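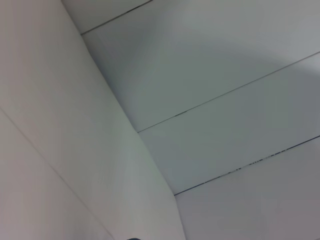 Hayley Mapplebeck wrote to ask if the Brindari rail can go up under a paneled ceiling, because hers is all long strips and she's worried the screws will pull straight through. It's a fair worry! The strips won't hold it. What holds it is whatever the strips are fixed to, so you need to find the joists (a cheap stud finder is fine, or tap and listen) and go through the panel into solid wood. Mine is up under a strip ceiling too, pale grey, and I went through the flat part of two strips and stayed well away from the joints.

Brindari Ceiling Drying Rail, Single
$70, hooks and ceiling screws included

Length 1568 mm
Drop from ceiling 744 mm
Weight 964 g
Color: off-white only for now, the grey comes back in April

I started selling these after I'd had one at home for a winter and got sick of telling people where to buy it. It's one long rail on two straps. You hang your shirts on it and they stay up out of the way of the door and the dog and everybody's elbows. I had a folding rack before this (the kind that pinches your fingers) and I gave it to my brother-in-law, who may never forgive me.

What I like most is how much room there is. A full load of T-shirts goes on mine with space between them, and the space is what gets them dry. I put tees and jerseys on hangers, shake them out hard first, and pull the side seams straight with my hands. If a shirt goes up with a fold in it, it comes down with a fold in it, and if that fold runs through the lettering on the front you'll be looking at it all day. I don't iron prints, so I'm fussy about this part.

The straps adjust with a plain buckle. I'm 5'4" and I have mine let all the way out. Ulises Durán bought two and runs them side by side in a very narrow utility room, and he shortened his so he can walk under them. Keep both straps the same length or the hangers all slide down to one end and bunch up. You'll hear it happen.

A few fitting notes. Leave a hand's width between the end of the rail and the wall, or the sleeves on the last shirt will rub on the paint. Drill a pilot hole. If your ceiling slopes, measure the drop from each hook separately before you buckle anything. We also stock the Rusu hook, the one with the wider plate, and I'd spend the extra on it if your ceiling panels are thin or a bit springy. It spreads the pressure out better.

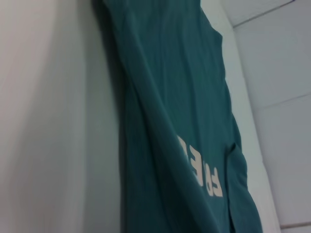 Will a wet cotton shirt get hanger bumps at the shoulders?
It can, on thin wire hangers. Use a wide one, or fold the shirt over the rail at the chest and skip the hanger.

Can I leave it up in a bathroom?
You can. The rail doesn't mind steam, but wipe the buckles down now and then and run the fan.

Sombat Petchrat asked about heavy stuff like wet jeans and bath towels. I do two towels at a time on mine, spread out near the ends where the straps are. I wouldn't load the middle with a whole wash of denim.

Orders go out in a long tube, so please give an address where somebody can take it in. Returns are fine as long as it hasn't been screwed up yet. Spare straps are on the Brindari parts page, sold in pairs.

Mawar Pillai
Page updated 15 February 2022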